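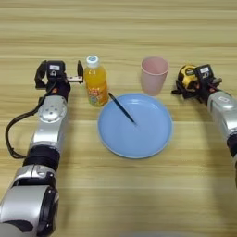 Does adding a head camera view help a two-arm policy much if you already have one camera on each wrist?

Depends on the handoffs. For one arm working alone our wrist-only policy did about as well, but once both arms had to share the table the head view made a clear difference.

That's the short version from our August runs, long version below, sorry for typos, typing between resets.

fengyi_y
ok so. Same demos for both policies, 131 total, bottle / cup / plate / pen / tape measure type stuff on the bare tabletop. Policy A gets wrist cams only. Policy B gets wrist plus head. Same training length, same seed. 15 rollouts each on the two-arm task (one arm picks, puts it down mid table, other arm takes over).

A finished 2. B finished 11.

Single arm pick and place, both finished 11 out of 15. Identical, which I did not expect. Made Tsz-kin recount.

tszkin_peng
recounted. still 11 and 11.

gravelpit
Fifteen rollouts is nothing. You can get swings like that from where you set the cup down.

fengyi_y
Start positions were the same for A and B, we marked them and went through the list in order. But yeah 15 is small. For the single arm result I wouldn't lean on it. 2 vs 11 I'm pretty comfortable with.

gravelpit
Same seed though. One seed. I've seen the same config go from useless to great on a reseed and no one changed a thing.

t_kereama
Agree on seeds, disagree that it kills the result. What did A's failures look like? If it's all one kind of failure that tells you more than the count does.

fengyi_y
Mostly waiting. Second arm just hangs there after the first one lets go. Wrist cam on the waiting side is looking at bare table, so it has no idea anything got put down. A few times it went early and bumped the other gripper. Grasping was fine when it got there.

t_kereama
Then it's a "can't see the cue" problem and I believe it. Did you try parking the waiting arm higher so its wrist cam gets the middle of the table?

fengyi_y
no. good idea. would need new demos tho

chowch
We did more or less that on the Grukine setup. Waiting arm parked high, wrist cams only. Worked ok on handoffs, but then the approach was long and it got sloppy on thin things. Pens were awful. Pei-shan hated that month.

peishan_chow
I did. Pen lying on a plate is the worst, fingers hit the plate first. Head cam didn't fix that one for us either btw - too far off to see the gap under the pen.

gravelpit
So head cam helps timing, not contact. Fine, I'd buy that. I wouldn't buy "head cam helps two-arm policies" as a headline.

fengyi_y
never said that was the headline

gravelpit
It's basically your second sentence.

fengyi_y
"Depends on the handoffs" is the first one. anyway

kao_user_north
Question from the cheap seats. Are you feeding the head view at full size? We run Kao for the data side and the head stream was getting shrunk way down by default. Policy kept mixing up small objects till we cropped to the table first.

fengyi_y
Cropped to the table, then resized. Forgot to put that in the post. Without the crop B was noticably worse, didn't do a full set so no number.

t_kereama
That should be in the post. Somebody is going to copy this without the crop and come back angry.

fengyi_y
adding it

chowch
One more thing to check. Mask out the head view at test time on policy B and see if it falls to A's level. If it drops below A it has gotten lazy about the wrist cams. Ours did. Pilter folks do random camera dropout in training for that, we copied it and it helped some.

fengyi_y
ran a quick one just now, head view blacked out, only did the single arm task. It's bad. Reaches for the wrong spot and closes on air. So yes, lazy.

gravelpit
A black image is something it has never seen in training, of course it's bad. Doesn't prove lazy. Train with dropout and then test it.

chowch
Fair, that's the cleaner test.

fengyi_y
ok plan is: two more seeds on both, plus a B with camera dropout. High park demos after that if Tsz-kin is up for it.

tszkin_peng
after the Zomlow demo. not before

t_kereama
Post the failure clips with the new seeds please, not just counts.

fengyi_y
will do, same thread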